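## 4. Setting up a hand-gripper session for table chores

Section 4 applies to the Nepia hand gripper, hardware revision 5. It covers clearing, sorting and wiping tasks at a shared table. Machine playback of the same tasks is covered in section 7.

### 4.1 Before you start

1. Charge each gripper fully.
2. Check that the log card has at least 400 free slots.
3. Give each operator one gripper and one workspace number.
4. Agree the object list and write it on the session sheet.
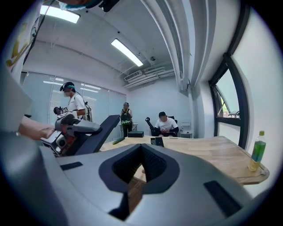
Object choice decides how much the recordings are worth. Mix rigid, slippery and awkward items, and keep to things found in an ordinary kitchen or office. A long table lets several people work at once; the green item lying at an angle on the wood and the clear bottle of green liquid with its green cap need quite different grips, and both belong on a starter list. At present, playback on the Meranmont arm is dependable with bottles standing upright. Soft or rolling items still need a person nearby.

**Note:** Do not add cloths or bin liners to a starter list. Folding is not supported in this release.

### 4.2 Recording a chore

1. Put on the headset and tighten the strap.
2. Hold the gripper at chest height and wait for the steady tone.
3. Open and close the finger fully, twice.
4. Carry out the chore at normal speed. Do not slow down for the recorder.
5. Return the gripper to chest height and press **Mark**.
6. Repeat 10 times, moving the object between runs.

**Caution:** Keep the gripper clear of leads that hang over the table edge. A snagged lead will pull the appliance down.
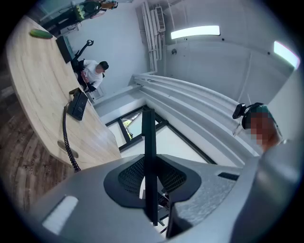
*Fig. 4-2. Desk telephone with its coiled cord hanging over the front edge of the table.*

If a lead cannot be moved, enter the position as a keep-out zone in Plasetetti before the first run. Zones added later apply only to new recordings.

### 4.3 Seated operators

Seated work gives steadier recordings but a shorter reach. Set the workspace to **Near** and keep both elbows off the table. Error 1259 means that the gripper has left the Near zone – bring it back and repeat the run from step 2.

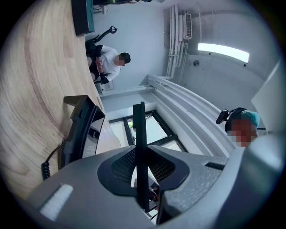

*Fig. 4-3. Operator seated beyond the far end of the table, arms bent and hands together.*

### 4.4 What to expect

Single-object moves usually carry over to playback. Chores that depend on judgement, such as deciding whether a surface is clean, do not. Plan for a person to check every finished task until the July release of Plasetetti.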